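4.2 Wrist view and fingertip choice in simulation

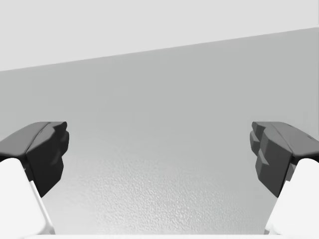
We ran the full comparison in simulation first, and it paid off quickly. Two fingertip designs were tested, the flat Golard pad and the ridged Viron pad, each on the same parallel hand and each driven by the same Dotavitz controller. Every design got 103 grasp attempts on a set of 24 parts, with the starting pose shifted at random by up to 5 mm.

Figure 3. Simulated wrist camera view, fingers open, ridged pads fitted.

The ridged pads won by a margin we did not expect! They held 97 of 103 grasps against 81 for the flat pads, and most of the gain came from thin parts picked up near a corner. A stepped inner face gives the part several edges to settle against, so a small error in the approach angle matters much less.

We were just as pleased with the camera placement. With both fingertips in view, the controller can judge the remaining gap directly from the image, and mean closing time fell to 166 ms. Ju-won Seok suggested repeating the runs with the Sukprasert arm model, whose wrist is less stiff. Those results are given in Section 4.3, and the ranking of the two pads stayed the same.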